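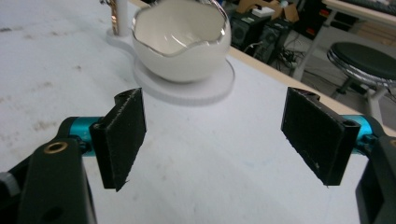

Stadbridge workshop, hand-held gripper build
Progress report to Marion Kinnear, September

Spending to date is $1,702, with 92 left in the parts line. I would not top it up yet.

The gripper is assembled and can be held and used with one hand. Both fingers are on their blue shafts and the black pads are fitted. Said Naciri considers this the end of the mechanical work. I don't. One pad is already fraying along its lower edge, and we have no second supplier for the facing material. Tudden quoted us a lead time of nine weeks, which I take to mean longer.

Tabletop trials have started. Hajar Metwally ran 30 pick-ups on small objects and logged 9 drops. That sounds decent until you read her notes: she chose the objects, and she knew where to grip them. Moataz Hamdy is to repeat the set without seeing her log. Glazed and curved pieces, like the white eggshell bowl, are the ones I expect to embarrass us, and they were the reason for the grant in the first place.

The Eltier software still loses its calibration when the computer restarts. Said has a workaround. I have asked for a fix and been told it is almost ready, as it was in the last report.

Requested from you: permission to move the demonstration back one month, and a decision on whether the second unit is still wanted. My own view is that a second unit now would give us two of the same problems.

Karim Bensaid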